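Why I've gone off the realistic toy kitchen (and then come back round to it)

I used to be a snob about play kitchens. When ours were small I held the view, loudly and at other people's birthday parties, that a child needs an upturned box and a wooden spoon and that anything with a tap on it was really for the parents. My friend Frauke Vogler still reminds me of the speech I gave in her hallway in Grirton while she was trying to get one up the stairs.

Well, I've changed my mind, mostly. We took one on for the toy library in Bramton and I've spent two winters watching what happens at it. What I'd missed is that a kitchen gives children somewhere to stand next to each other. A box of bricks on the floor gets divided up and argued over. A hob and a sink side by side, and suddenly one of them is cooking and one is washing up and they're chatting away like an old couple!

But I do think we buy the wrong bits to go with it. Those bags of plastic food, for a start. Senthil Ramasamy, who does our sorting with me, once tipped out every bag we'd been given and counted 251 pieces, including 33 fried eggs. Who needs 33 fried eggs? The children hardly touch them. A fried egg can only ever be a fried egg, whereas a green block has been peas, soap, a birthday cake and (for one long afternoon) a very ill frog.

So my rule now is a realistic kitchen and unrealistic food. Give them a counter at their height, a proper metal pan from your own cupboard, and a handful of blocks. The pan matters more than you'd think. Toy pans are so light that they skid off when you stir, and they make a sad little tick when you drop something in. A real one clangs. Yes, it's noisy, and yes, I've had words with Teodor Grabowska about the noise, and he's wrong.

And stop tidying it between goes. I used to put everything back in its place, blocks in the tub, pan on the shelf, lovely bare worktop, and the next child would wander up and just look at it. Leave something half done, a pan on the hob and a few blocks stacked by the sink, and they walk straight into the middle of somebody's dinner and carry on cooking.
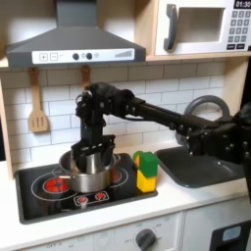

I'd still keep the wooden spoon, mind you. Frauke can have the box.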